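Community > Data Collection Hardware > Hand-Held Grippers

Is the Neltitik two-gripper kit a good first buy for a small group?

Posted by Ghada Saab

Hi everyone! I've been lurking since March and finally have a budget for one of these. I'm deciding between the Neltitik pair (two hand-held grippers with the marker cubes, plus the head camera) and the Jerkel kit, and I got to try the Neltitik at an open session. I'm hooked. Pictures from the session, one from a gripper's own camera and two from the head camera:
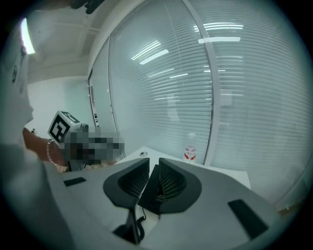
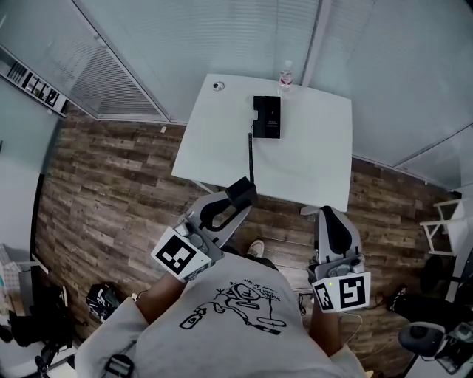
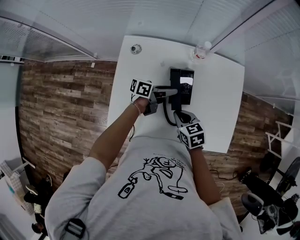

Neltitik grippers at the white table, gripper view first, then the two head views.

The price I was quoted for the pair is $3561, with the head camera included. What I'd love to know before I sign anything:

How does the pair hold up over long sessions? My hands were fine in the short time I had, but we'd be recording most mornings.

Does it cope with small flat electronics and cables? We mostly want demonstrations of tidying a desk, so chargers, phones, little boxes with a cord coming off them, that kind of thing.

And is the gripper's view really usable? It's so wide and so curved that I wondered how much of it a policy can learn from. We're a group of 3 and none of us has trained on a view like that before.

Any experience welcome, even if it's with the older version!

Sum-yee Tseng

Oh, I love this kit, so take that into account. We've had ours long enough to record a bit over 3000 episodes and I'd buy it again tomorrow.

Long sessions: the weight is fine and the balance is lovely, but your wrists will get tired before anything else does. We do 20 minutes on and then swap people. Take off anything loose at the wrist if it knocks against the body of the gripper, and run the cable up the back of your arm with a soft tie. Ours kept getting snagged until we did that, and then the problem just went away!

Small flat electronics: yes, with practice. The finger pads are curved and they give a little, so they're great on bottles, mugs and rolled-up cloths. A thin thing lying flat on a hard table is the worst case. What works for us is to nudge it with one gripper and get the other under the raised edge, or slide it until it overhangs the table a bit. Standing a small box on its edge is a really nice two-handed task, by the way, and it was one of the first that trained well for us. Cables are harder. Pinch close to the plug end, where it's stiff, and drag. If you pinch a soft cord in the middle it wanders around between the pads and you'll throw out the episode.

The view: don't worry about the curve! Leave it alone. We spent a couple of weeks flattening the pictures first and got worse results, because we lost everything near the rim, and the rim is where the other hand tends to be. Being able to see the second gripper's cube from the first one is half the fun of having a pair.

One more thing, since you have glass and blinds in that room. Ceiling lights reflecting in glass can bother the tracking if you tilt up a lot. We close the blinds fully and turn off the row of lights nearest the partition. Try it both ways before you record anything you care about.

Spare pads were $229 a set when I last ordered. Get one set with the kit. They do wear on the ridges, and the shipping is slow.

smadi_bench

had the jerkel for a while, sold it. cubes came loose all the time. neltitik ones are screwed on i think? never used it more than an afternoon though. check what the software license says about number of seats, that's where they got us

meltari_user

The pair is good. I'd add that you should ask which calibration board ships with it, because the one in my box was printed at the wrong scale and I chased that for days. Support sent a replacement without any argument and they were very pleasant about it.

For desk tidying I would also plan your table. A plain white top with white cubes moving over it looks washed out in our head camera unless we lower the exposure. A gray mat fixed it. Smadi makes a decent one but any matte cloth will do.

If you can, ask to borrow the kit for a second session and bring your own chargers and cords. Half an hour with your own objects will tell you more than we can.

Last updated: March

Filed under: grippers, two-handed tasks, buying help, Neltitik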